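Cours 4 – Crédit à la conso, taux et coût réel (notes de mars, à relire avant le TD)

Rappel : taux nominal ≠ TAEG. Le nominal sert à calculer les intérêts. Le TAEG ajoute frais de dossier, assurance si obligatoire, garanties. Pour comparer deux offres, toujours le TAEG, à durée égale.

**Cas Zindano** (fil rouge du chapitre)

- achat meuble de salon, 1690 € chez Ellero
- offre A : paiement en 4 fois, frais fixes
- offre B : prêt amortissable sur 30 mois
- offre C : carte renouvelable Flamimora, mensualité mini

Piège classique avec C : la mensualité mini couvre surtout les intérets, le capital descend très lentement. Refaire le tableau d'amortissement à la main au moins une fois, colonnes : capital dû, intérêts, capital remboursé, reste.

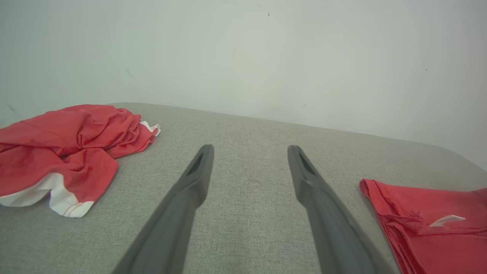
*Crédit photo : Takeshi Murakami*

Total payé pour B chez Zindano = 1926 €. Donc coût du crédit : 1926 – 1690 = 236 €. Mensualité : 1926 / 30 = 64,20 €. Attention, 236 / 1690 donne environ 14 %, mais ce n'est PAS un taux annuel. Erreur vue dans la moitié des copies l'an dernier. Le capital dû baisse chaque mois, il faut actualiser les mensualités.

### Endettement

Taux d'effort = charges de crédit / revenus nets. Compter tous les crédits en cours, y compris les petits – les paiements fractionnés s'oublient facilement. Regarder aussi le reste à vivre : même taux d'effort, situations très différentes selon loyer et enfants à charge.

Retard de paiement, ordre habituel :

1. relance du prêteur
2. mise en demeure
3. déchéance du terme (tout le capital restant devient exigible)
4. recouvrement, amiable ou judiciare

Distinguer mandat de recouvrement et cession de créance. Mandat : Amano encaisse pour le compte du prêteur. Cession : Amano rachète la créance, devient créancier.

Pour le TD : lire le polycopié de M. Szabo (Mortimer), partie rachat de crédits. Calculer le TAEG de A et B au tableur, fonction TRI, puis annualiser. Apporter calculatrice.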